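Two-arm cell at home: left gripper drifts sideways when reaching for rounded objects

Posted in: Home automation and robotics > Builds
Viewed 742 times

stonebench

I have a two-arm cell in the back half of my garage and I'm stuck on something that is probably simple. Each arm has a two-finger gripper with triangular open fingers in black, and a small camera on top of the wrist. I'm trying to get either arm to pick up objects that aren't boxes. Boxes were fine by the end of June. Anything rounded is hit and miss.

The trouble is with the left arm. It goes to the right height and the fingers open properly, but it ends up to one side of the object. The error is up to 15 mm, always in the same direction, and it gets worse the lower the gripper goes. If I send it to a point in the air with nothing there, it looks fine. The right arm runs the same software and has no problem.

The view from a wrist camera, with the fingers open:

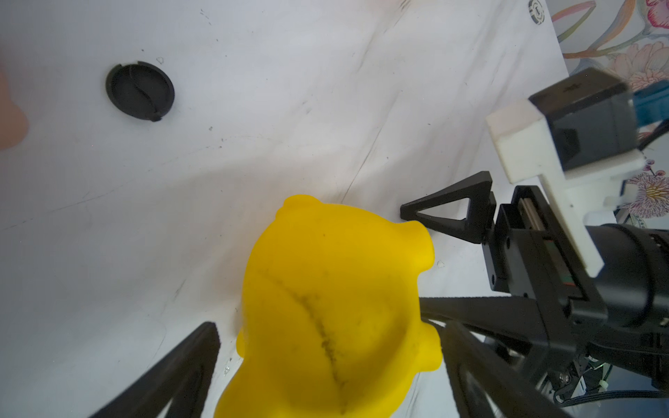 Wrist camera view, yellow test object close in, round black lid behind it.

What I have tried so far:

Redid the camera calibration twice, with the printed board flat on the table.
Swapped the two wrist cameras over. The fault stayed with the left arm.
Slowed everything down to 40 per cent. No change.
Checked the finger carriages for play. There is a tiny bit, nowhere near 15 mm.

The table top is a white marble pattern and the walls are covered in flowered wallpaper from Zomance. I know a plain background is usually recommended. The software is my own, on top of a planner called Bognár that I picked up from a forum, so there may be a setting in there I don't understand.

Does this sound like a camera fault or an arm fault? I don't want to take the whole thing to bits if I can avoid it.

rail_and_bracket

It sounds like an arm fault to me, or more exactly a mounting fault. You swapped the cameras and the problem didn't move with them, so I would stop looking at the cameras themselves. The camera bracket is another matter. Did you swap the brackets as well, or only the cameras? If the bracket on the left arm is tilted by a degree or two, the error will change with distance, and that fits with what you see as it comes down.

I would check in this order.

Take the objects off the table. Put a small cross on it in pencil or tape. Close the fingers and jog the arm by hand control until the fingertips are right over the cross. Write down the position the software gives you. Raise the arm by 100 mm, straight up according to the software, and drop a plumb line from the fingertips. A nut on a bit of thread will do.

If the line misses the cross, the base of the arm isn't square to the table, or the software has the wrong angle for it. Shim the base or correct the angle, whichever you find easier. I'd shim it.

If the line hits the cross, the base is fine and the bracket is next. Printed brackets can creep if the screws are done up hard. Mine had pulled out of shape after one winter and I only found out by holding it against a steel rule.

Do this on both arms and write both sets down. The good arm gives you something to compare with.

Could you post a picture of the whole cell? How the arms are fixed matters a lot here.

stonebench

Thanks. I only swapped the cameras, the brackets stayed where they were. I'll do the plumb line on Thursday evening. Whole cell as requested:
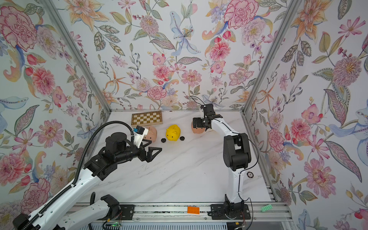 Both arms over the table. The right one is holding a mannequin head, the left one is open between the other head and the yellow pig.

The metal rail along the front carries the right arm's base. The extrusion came from Stonetti and the black plates were cut by a local place. I put a spirit level along the rail when I built it and not since.

gantry_in_the_shed

Change the wallpaper. I had the same thing with a patterned cloth and the vision was picking up bits of the pattern as edges. Pink flowers next to a peach coloured head is asking for trouble. Pin up a plain sheet and try again, it takes 2 minutes.

rail_and_bracket

The sheet is worth a go as it costs nothing, but I'd expect a busy background to give errors in all directions, and this one is always to the same side. It wouldn't spare the right arm either.

Looking at your picture, check the left mounting hardware before anything else. Put a square against the base and see if it stands upright. Then go over the bolts with the arm stretched right out, and have someone watch the base while you press down gently on the wrist. If the base moves, you'll need to stiffen it before you do the plumb line, or the numbers won't mean much.

Also have a look at the corrugated conduit on the left arm. It makes a big loop over to the wrist camera. If it goes tight as the arm comes down, it could be pulling the camera round. Unclip it, let it hang and repeat the same move.

stonebench

Did the lot. The base was solid. Plumb line on the left arm was within 2 mm, so not that either. With the conduit unclipped the error came down to 4 mm, and when I took the bracket off it rocked on a flat plate. I've printed a new one with thicker walls and given the conduit more slack at the wrist. The pig now goes up first time on most tries. The heads still slip if I grip them too near the crown, but I'll start another thread for that.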